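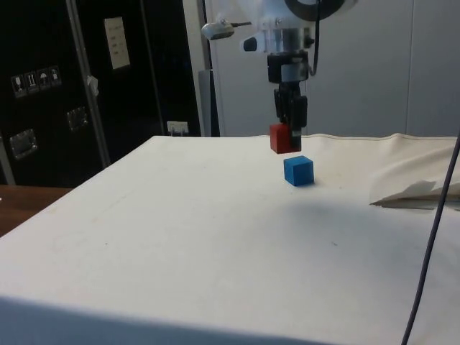
How many blocks does a child need before building gets interesting?

Fewer than you'd think. Two will keep a toddler going for ages, and 5 is plenty for a first proper tower.

I say this as someone who once owned 628 of them. They came in a Trastanix crate from a school clearance, I carried the thing up three flights of stairs, and my daughter took one look and went off to play with the lid! So last June I put nearly all of it in the loft and left out a red cube and a blue one. Red on blue, blue on red, crash, again, again. We had a whole wet afternoon out of it (and I got to drink a cup of tea while it was still hot).

Kyu-ri Bang, who runs the Saturday-style drop-in at our library whenever she can get the room, is strict about colour. She likes two cubes of a similar size and nothing to tell them apart except the paint, so the talk is all "put the red one on the blue one" and everybody knows which is which. She also swears by a plain white cloth on the table. I tried it with an old bedsheet and she's right, the colours fairly jump out at you, though you do need to smooth it down first. A tower built over a wrinkle leans, and then somebody cries, and in our house it's usually me.

If you're buying, pick them up before you pay. I like a cube with a bit of weight to it and edges that aren't too rounded. The Dikovell ones I was given were lovely to hold but slid about like soap, while the Patrício set stays where you put it and has been chewed by 2 children and a spaniel without complaint.

Our tower record stands at eleven, by the way, and we're fetching a few more down from the loft this weekend.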